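4.2 Handling the glass at the dispenser

The vendor literature for both hands claims reliable grasping of "everyday drinkware." We were not persuaded by the demonstrations, which mostly used dry, matte cups standing on open tables, so we moved the test to a drink dispenser. The glass is clear and ribbed, it stands on a slotted metal grate, and the nozzle reaches down into its mouth. A hand that wants the glass has to come in from the side.

We compared 2 controllers on the same arms: the stock Zelano position controller and the Nomby force-limited one. Each was given 600 attempts, and the operator, Imre Hegedűs, was not told which was running. Figure 7 shows the left hand beside the glass, with the thumb tip close to it but not touching, and the right hand held low by the tray.
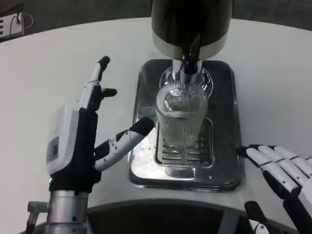
Figure 7. Both hands at the dispenser, seen from the head camera. The nozzle column extends into the glass.

4.3 What the scores do and do not show

We would caution against reading much into the totals. Of the 1200 attempts, 1173 ended with the glass still upright, but that measure is generous — a hand that never makes contact also leaves the glass upright. When we rescored the trials by whether the glass had cleared the grate, the gap between the controllers narrowed to 30 attempts, and most of that came from one batch run before the wrist was recalibrated. We do not consider this evidence that force limiting helps with clear glass. It may help, but a test with a single glass shape cannot settle the matter.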